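Handheld Gripper Kit Evaluation: Progress Report 2
Prepared for Edora by Clotilde Brunet
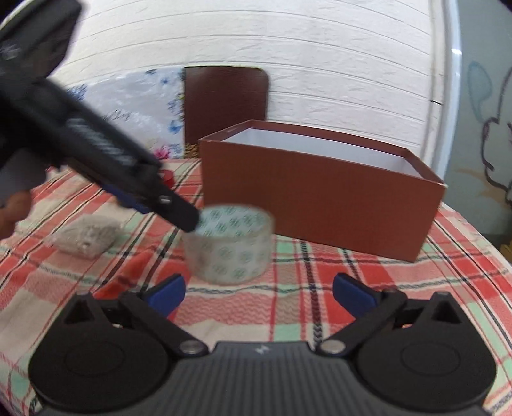

Tabletop session with two grippers, clear packing tape and an open box.

Edora asked whether the Malinowski handheld kit is worth buying for the Vutness sites, and whether we could find out before the trial license lapses. The short answer to both is "probably." The longer one follows, because the reporting template has a minimum length.

Work since the last report

We planned for 300 usable recordings in this period and have 172. The shortfall has two causes. The first is that the charging dock supplied with the kit charges one gripper at a time, a fact the product sheet conveys by showing one gripper. The second is that I rejected a good many early recordings in which the operators were learning where their own elbows were. A second dock has been ordered from Fludico and the elbows have improved.

All sessions use ordinary household objects on an ordinary table. Edora's reviewer asked whether a plain gray surface would be more rigorous. It would certainly be grayer. The kit is sold for use in homes, and homes contain checked tablecloths, so we have kept the patterned cloth and will add a plain one in the next period for comparison.

What we think of the hardware

The fingers are good. The blue pads have needed no replacement and the linkage still closes evenly, which I had not expected of something advertised as "maintenance-light." Operators pick up the basic grasp in one sitting.

The body is wide. Working alone, it is hardly noticeable. With two in use over the same small object, the operators have to agree beforehand on who goes in first, and a roll of packing tape becomes a matter for negotiation. Anyone buying the kit for two-handed tasks should try it at a real table before signing.

The trigger is stiff for smaller hands. Malinowski's support desk replied to our note on this with a link to the page we had quoted to them.

The software

Version 12 of the desktop tool arrived in April and fixed the export fault described in my first report. It also moved the export button. Transfers now finish without supervision, so the person who used to sit beside the laptop has been returned to useful work. Labeling is still done by hand in a spreadsheet. The automatic labeling feature is listed as included and is grayed out on both of our machines.

Budget

We are under on travel and over on accessories. The extra dock accounts for most of the second. I would like to move the unspent travel money across to cover it and will send the form separately, once I have found the current version of the form.

Next period

Finish the remaining recordings, with priority to two-gripper tasks.
Repeat the box and tape tasks on a plain cloth.
Get a straight answer on automatic labeling, in writing.
Borrow the smaller trigger insert from Fludico, if it exists outside their catalog.

My provisional recommendation is to buy the kit for single-gripper work and hold off on the paired bundle until the next report. The bundle discount is generous, and Malinowski's sales team calls every Monday to remind me of it.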